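# Grey trowelled finish – sample panels and notes

Lorena Maldonado

Last updated: August

This folder holds the notes, mixes and photographs for the grey wall finish we have been trying out for the Plunulby flat. It is meant for whoever picks the work up next, and for Rongrong Jia, who will be choosing the final tone. There is nothing here about the floor or the joinery.

## What is in the folder

- `mixes.csv` – one row per batch, with the pigment weights and the water added
- `panels.csv` – one row per panel, with the mix used, who trowelled it and how it was sealed
- `photos/` – close views of the surfaces, named by panel
- `notes/` – loose site notes, typed up where we could read them
- `rejected/` – batches we do not want repeated

There are 15 panels. Each has 2 coats of finish on a primed board, and each was sanded lightly between coats. The boards all came from Dusotent and are the same thickness, so differences between panels should come from the mix or the hand and not from what is underneath.

## Columns in panels.csv

`panel` is the number pencilled on the back of the board. `mix` points to a row in `mixes.csv`. `hand` is the initials of the person who put on the top coat: UQ for Uriel Quezada, UB for Uriel Benítez, ES for Emiliano Saavedra. Please do not write just "Uriel" in this column. We had to go back through a whole week of site notes to sort that out.

`sealer` is either `matt` or `none`. `tone` is our own word for the colour once dry, and can be `cool`, `middle` or `warm`. `movement` is how strongly the surface is mottled, and can be `low`, `medium` or `high`. `marks` is free text.

The tone and movement columns were filled in by Lorena and Emiliano separately and then compared. Where they disagreed, both words are kept with a slash between them. A blank means the panel was not looked at, and should not be read as low.

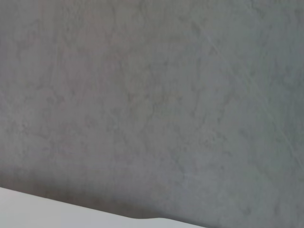

Movement is the hardest column to fill in, and most of the disagreements are there. It depends on how far away you stand and how much of the wall you take in at once. We settled on judging the whole area in view and noting in `marks` if one part is calmer than the rest. With a cool mid grey like the one in the photograph, the darker mottling runs in loose streaks through the centre and left while the upper right is lighter and more even, so anyone who looked only at that corner would put it a grade too low. The thin pale line crossing the upper right goes under `marks` as well. A fine line of that sort does not count towards movement, however long it is.

## How to describe marks

Use short, ordinary words: scratch, scuff, ridge, pinhole, drag. Say where on the surface it is and whether it is lighter or darker than the grey next to it. If you are not sure whether something is a mark or part of the finish, write "unsure" and leave it. A shadow falling on a panel is not a mark – look again with the lamp moved before you enter one as a dark patch.

Do not rub a mark to see if it will come off. Two of the unsealed panels now have shiny spots where people did that, and those spots will not sand out.

## Light

Tone was judged indoors by the north window before noon. The same grey reads bluer there than it does under the hall lamps, where the beige comes forward. Photographs were taken wherever the panels happened to be, so please don't pick a tone from the screen. Ask for the board.

## Known problems

- The scales drifted during the early mixes. Pigment weights for those rows are marked `check`.
- Two rows in `mixes.csv` give the water in millilitres and the rest in litres. Uriel Quezada is correcting these.
- The Virent sealer and the Yagi sealer are both entered as `matt`. They do not look the same close up. A separate column is needed.
- Some photographs show only part of a surface and should not be used to judge how a full wall will look.

## Using the notes

Anyone working on the flat may copy from the folder. If you make a new panel, add the row on the day and pencil the number on the back before the top coat goes on. Keep old rows even when a board has been thrown out, and put "gone" in `marks`.

Corrections go to Lorena. Questions about the mixes go to Uriel Quezada, and questions about trowels and sanding to Emiliano.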